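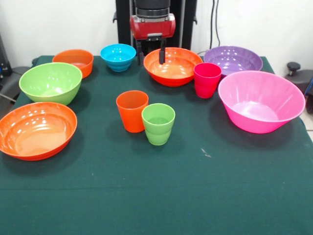

Plastic bowls and cups on the green cloth

Home | Recipes | Garden | Odds and Ends | About

Picnic season, my favorite

Last updated: July

I've been thinking about potato salad for most of the week, which tells you what kind of summer I'm having. We're doing the big picnic out at Fundthorpe again and I said yes to the salads before I'd looked at the guest list - 80 people! My biggest pot does enough for maybe a dozen, so I'll be boiling potatoes in shifts and borrowing fridge space all over the street.

Rory Imrie swears by vinegar on the potatoes while they're still hot, then mayo once they've cooled. I tried it on Tim's-size portions (read: huge) and I'm a convert. Kianoush Najafi is bringing his mother's cucumber and yogurt thing with mint, and I'd happily eat that and skip everything else.

For serving I'm sticking with plastic. I love my old china but I've lost 5 good plates to picnics and I still miss the blue one. Bright colors look so cheerful on the grass too, and they stack!

Still undecided on dessert. Lemon bars, probably, if it isn't too hot to have the oven on.

Contact | Copyright Plarnia | Back to top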